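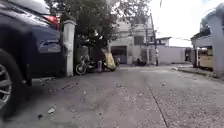 Parking on a shared lane when the neighbors leave no room

We rent a house on a concrete lane in Drirville. My gate opens outward and people park right up to the post. I've scraped my mirror twice since December. Is there a set distance they have to keep, and who do I talk to first?

Posted by gatepost69, August 8, 2019

Sølve Aasen
Depends on who owns the lane. If it is public, the city traffic office sets the clearance and you can ask them for a painted keep-clear box. If it belongs to the subdivision, look in the house rules your landlord signed.
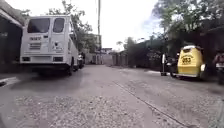 Get the rule in writing before you knock on any doors. I went through this in Jovodby and it took almost 40 days to get the paint down, but the parking did change after that. Vans were the worst part – you can't see past them when backing out.

jm_insaurralde
just talk to them. worked for me

Drovano22
Ask your landlord about a sliding gate too. Mine cost 923 installed and I stopped caring where people parked. Covered cars are a separate problem, as some of them don't move for months. Check if your city has a limit on that. 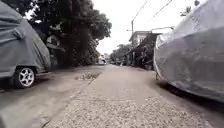

Covered cars on both sides of a narrow lane.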